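Table Covers in the Long Room, Cirnmont

Gallery, June

The long room at Cirnmont has had the same white tables since it opened. They are good tables and we have no plans to replace them, but a bare white top is hard to work on for a whole day. Small parts slide, the light bounces straight back at you, and every pencil mark stays until somebody scrubs it. This spring we started putting dark gray covers on them. This page is a short record of how they look in use, with notes on what we bought, how the covers are laid and how they are looked after.

The covers were chosen by Si-eun Baek and Young-sook Tak, who tried samples on the table nearest the sink for most of a month. Black was too dark. Needles, screws and dark thread vanished on it. Green was pleasant but threw off the color of anything next to it, and the people who dye yarn objected. Beige showed coffee on the first morning. Gray had the fewest complaints, so gray it was.

The material came from Fesier as one order, number 2446, in case anyone needs to match it later. It is sold there under the name Stevia, for no reason we know of, and the color is listed only as "slate." Two other weights are available. We took the middle one. The heavy one did not fold and the light one lifted whenever the door was opened.

On the table

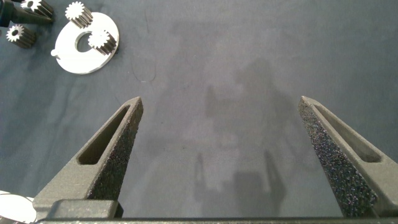
Wrinkles are the most common question. A new cover comes off the roll with a curl in it and needs a few days to settle. Sun-ja Cheon lays hers face down overnight with a board on top and turns it in the morning. Ironing works too, on low, with a tea towel in between. Please do not use steam. One cover was steamed in the first week and has been wavy along one side ever since. It now lives under the paint shelf.

The gray is uneven to the eye, lighter or darker depending on where you stand and which lamps are on. New people sometimes ask for a different cover because they think theirs is stained. Brush it once with a flat hand before you decide. If the mark moves, it was only the nap of the cloth.

Small items stay where they are put. Shahla Hosseinzadeh sorts beads on hers and used to keep a tray for the purpose. The tray has gone back to the kitchen. Buttons, washers and pins are all easy to pick up again, because the surface gives a little under the fingertip. Very fine glitter is the exception. It gets into the weave and stays there, so glitter work should be done on newspaper.

Laying a cover

Wipe the table first and let it dry. Start at the far edge, line it up with the table, and smooth toward yourself. The covers are cut smaller than the tops on purpose. Leave a strip of white at each side, wide enough to rest a cup or a pencil on, and let the near end come as far forward as you like. Tape is not needed for ordinary work. If you are cutting or pressing down hard, use the low-tack tape from the drawer and take it off again the same day. Tape left on over a weekend leaves a line that takes a lot of rubbing to remove.

It takes one person 15 minutes to do a table properly, including the wiping, and less with two.

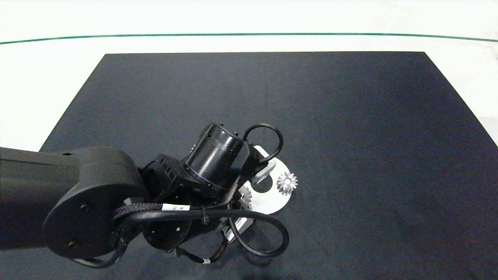

Lighting changed along with the covers. The old bulbs were bought with bare tables in mind, and once the gray went down the middle of each table felt dim while the uncovered white was still very bright. Bo-ram Lim moved the lamps back toward the wall and swapped the bulbs on the window side. The far end of the room is still too bright after lunch. A blind has been priced but not ordered.

Shadows are easier to live with on gray than on white. If you are right-handed, a lamp on your left is the usual advice, and it is worth getting up to move it before starting anything fiddly. There are two spare clip lamps in the cupboard by the door. Return them with the cord wound up.

Care and storage

Crumbs and thread ends come off with the soft brush. Use it toward the edge, over the bin. The lint roller is for the last pass only, as it uses up sheets quickly. Spills should be blotted and left to dry flat. Water-based glue can be picked off once it has set, and Sun-ja has a plastic scraper that does it without pulling threads. Oil will not come out with anything we have tried.

Covers are washed every 6 weeks, cold, on the short cycle, and hung over the rail in the corridor. Do not fold them while they are damp. When they are put away they go on the cardboard tubes, rolled with the upper side out, and the tube goes on the rack marked Ra. The rack was built for posters and the label has never been changed.

We have 13 covers at present. Anyone who would like an offcut for home can ask Young-sook. The pieces are about the size of a place mat and make a decent base for a sewing machine or a typewriter. Offcuts are free, first come, and are kept in the box under the window.

The room is open on Saturday for anyone who wants to try the tables before booking one. Come in by the side door and bring whatever you are working on.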